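Repair before replacement: the case for the office desktop

The Postden service centre in Zanunmont holds over 1216 desktop computers, and each year a share of them is written off at five years of age. It is the view of this office that the practice should end. Age alone tells an administrator very little about the state of a machine.

In the last review, 198 desktops marked for disposal were opened and inspected by Rania Tannous and her colleagues at the Mahasneh workshop. Most required a new battery for the clock, a replacement drive or a thorough cleaning. The parts were in stock. The labour was seldom more than an hour.
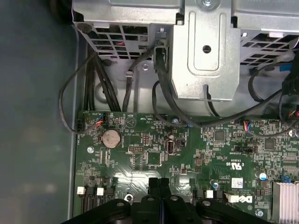 A desktop case is generous to the person who must work in it. Drives sit in metal cages, boards are held by ordinary screws, and cables can be unplugged and put back. The sealed units now offered in their place allow very little of this - a failed drive may condemn the whole machine.

Fadi Nasrallah has argued that staff time spent on repair is a hidden cost. The point is fair, and it should be measured properly. Yet delivery, set-up and the secure wiping of old drives also take staff time, and these seldom appear in the comparison.

We therefore ask that no desktop be withdrawn until its cover has been removed and its faults written down. The Brostness branch adopted this rule in September, and its records are open to any department that wishes to consult them.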